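Teaching cloth handling, part 5: the hand-held grippers

I have been putting off this post because the build is still changing. The grippers are far enough along now that other people in the workshop can pick them up and use them, so I will write down where they are and fix the text later if I have to.

For anyone new: the goal is a pair of arms that can fold laundry. The arms are not done. The grippers are, and they come in a version with a handle so a person can do the folding first and we can record it.
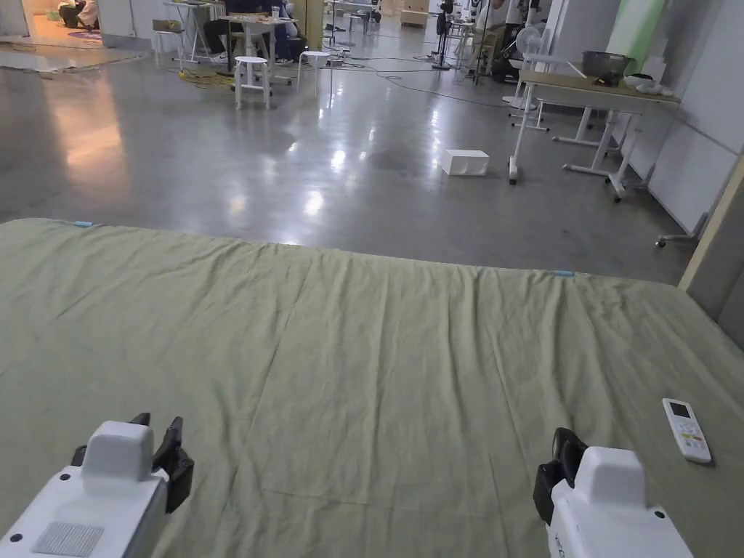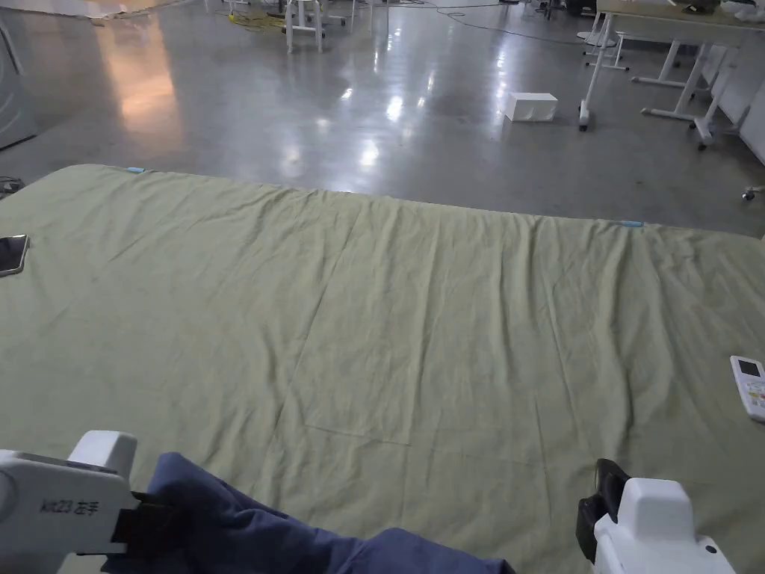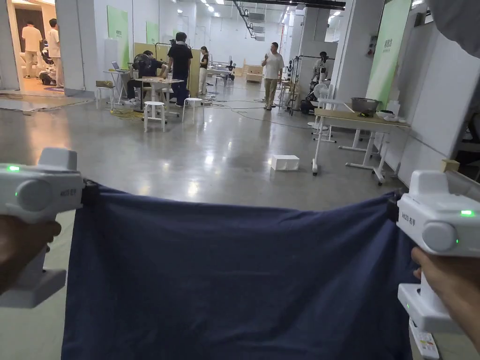
The hand-held grippers at the shared workshop. The navy cloth is in the last photo.

The bodies are white plastic with black jaws. I wanted the jaws dark so the tracking software could find them against the housing, and that part worked the first time. Almost nothing else did. The first jaw pads were too smooth and let go of cotton as soon as you pulled on it. The second ones held fine but wouldn't release, so you would open the gripper and the cloth would come along with it. The current pads came out of a sheet of rubber that Nikola Stoyanova had left over from another job. They are a little soft at the tips. I like them.

The left and right units are mirrored, so they don't share shells. I tried to design one shell that could be flipped, and it cost me most of July. The trigger linkage ended up on the wrong side of the handle every time. Now there are two sets of files and I have stopped worrying about it. One thing I would tell anyone building a pair is to label the side on the outside of the shell early. Ours sat on the shelf unlabeled for a while and I opened the wrong one more than once.

The sheet is an ordinary bed sheet in a dull green. We tried white first, and the pale clothes got lost on it. Green works with everything we have folded so far except one olive T-shirt, which has been retired. The corners were the problem. If the sheet creeps, every recording after that has a slightly different edge, and I spent an evening going through files trying to work out when it had moved. Blue tape along the far edge is enough. It comes up without leaving anything behind, and you can see from a distance if a piece has lifted.

The session software is called Sollitz, and I wrote it, so complaints go to me. It starts and stops a recording, names the file, and checks that both grippers are reporting before it lets you begin. I added the check after we lost a whole afternoon to a left hand that wasn't sending anything. The driver for the jaw position sensor is a separate piece called Grube. It is small and ugly and I haven't needed to touch it in months.

The numbers as of 12 March 2024: we have 2239 recordings on disk, and 254 of those are ones I would throw out. Most of the bad ones are dropped corners. A few are people forgetting to stop recording and going off to talk to somebody. I'd like another 1000 good ones before I start training anything, mainly towels and shirts.

Things that have gone wrong lately:

The trigger spring on the right hand is weaker than the left. You don't feel it at first, but after a long run of shirts your right finger knows. I have a stiffer one on order.

The handle is too fat for small hands. Nikola pointed this out the first time she held one and I didn't do anything about it, and then two other people said the same. The next shell will be slimmer. The battery has to move up into the body to make that possible – I have a drawing but haven't printed it.

Large cloths are harder than I expected. With a shirt you can pick a corner, bring it over and let go. With a bigger piece you lift by two corners and the middle sags, and if your hands drift together it sags more. People fix this without thinking, by pulling their hands apart a little. I want that in the recordings, so I've stopped telling anyone how to hold it.

The arms themselves are going by the name Kukirex for now. The shoulder joints are assembled and the wrists are in a box. I had meant to mount the grippers this month, but the wrist plate holes don't line up with the shell, and the mistake is in my drawing. New plates are being cut. I'll post again when they are on.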